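Household and Shop Machines Group – July meeting, minutes

I'm taking notes again, so you get my version. We started a few minutes late, waiting on the projector cable. Last month's minutes were approved with one fix: I wrote that the Luo arm "dropped" the casserole dish, and Cletus Baptiste wants it on record that the dish was set down hard and survived. Fixed!

Item 1. Can machines do the chores yet?
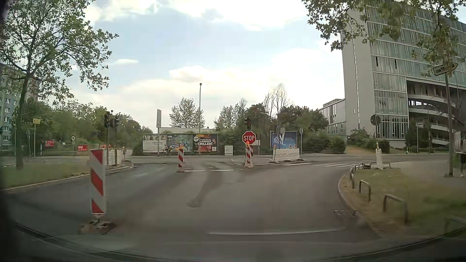
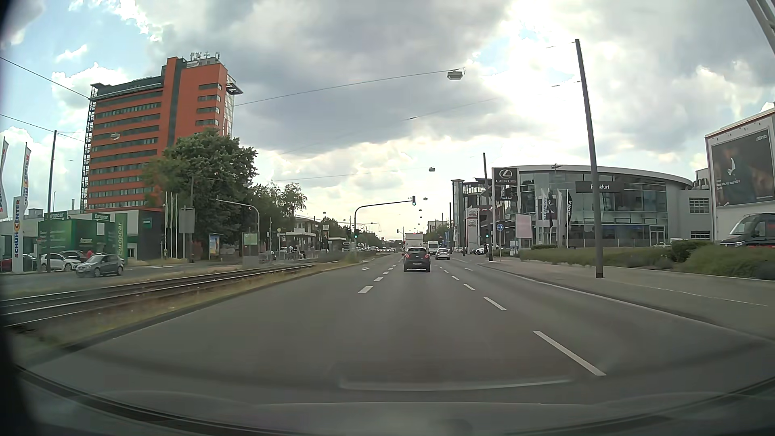
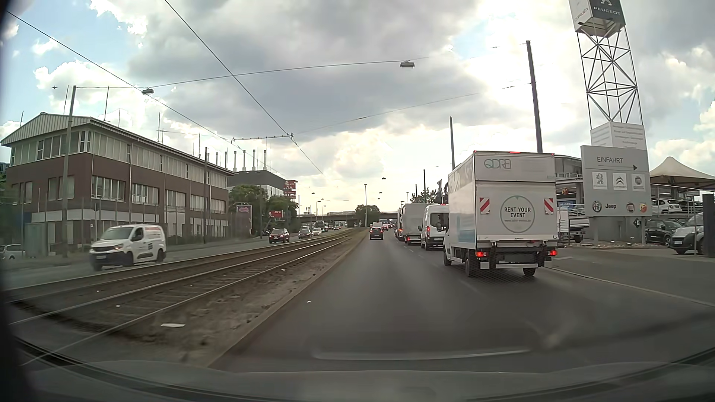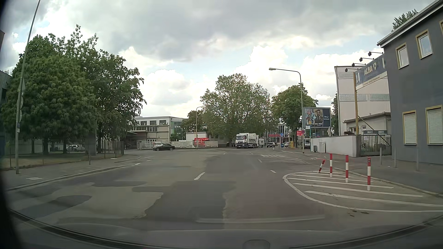

We gave most of the evening to the big question, whether a machine can take over a whole chore at home or on a shop floor, start to finish, with a person in the next room doing something else. The room split pretty much where it did last time. Cletus thinks we're close and keeps pointing at driving, where so much effort has gone in already. I said fine, take driving, and look at what a plain city road asks of you. At the roadworks junction there's a dark traffic light head with a STOP sign right below it, and you have to decide which of the two you're listening to. By the ALBA gate one of the red and white posts is leaning way over and its neighbors are standing up straight, and a person still reads the row as a row. My kitchen is like that all day long (a cabinet door left open, a mug where mugs don't go). Cletus said that was his point exactly, that if a machine can learn to read a crooked post it can learn my mugs. We went back and forth on this longer than I'm going to write down. Somebody brought up the garbage truck too, and asked who gets the bag from under the sink to the curb. No takers. I'd pay good money for that one.

Item 2. Laundry

I reported on the Flavier folding table, which I've had at home for two weeks. I gave it a basket of 26 towels, all dry, all from the same set, which is about as kind as I could be. It folded nine of them nicely, and I mean nicely, better corners than mine. Then it picked up two stuck together and folded them as one, and after that it stopped and beeped until I came back. The whole business ran roughly 40 minutes. I can do that basket during the weather report. Still, I liked having it going while I made soup, and I want to try it again with the towels laid flat on the shelf first. Yes, I know, laying them flat is half the chore. It was pointed out to me more than once.

Fitted sheets: not attempted. Moved to a later meeting, possibly a much later one.

Item 3. Dishes

Cletus showed his notes on the Luo arm. It does well with plates, so-so with bowls, and it still won't touch anything with food stuck on it. He rinses everything before it loads, and we had a good argument over whether rinsing counts as part of the job. I say it does. He says plenty of people rinse for a regular dishwasher and don't complain. Left open. He'll run a week without rinsing and write down every time he has to step in.

Item 4. Shop floor

The visit to Grollilitz went ahead and I'm so glad I went – it's a small shop, mostly shelf brackets, and they use a Loltberg cart to move bins from the press to the packing bench. The cart is great at the moving part. Sweeping up the metal bits under the bench is done with a broom, same as ever, and the packing is done by hand. The shift lead told us she would hand over the sweeping before anything else, and that the trouble is the cables and the stool legs. We talked about putting the cables up overhead and agreed it's her shop and her call, but I'll pass the idea along.

To do

Cletus: no-rinse week with the Luo arm, notes to me.
Me: second towel test, and an email to Grollilitz about the cables.
Everybody: pick one chore at home and write out every step in it, including the dumb ones like moving the chair.

Snacks next time are on Cletus. We closed at 9 and stacked the chairs ourselves.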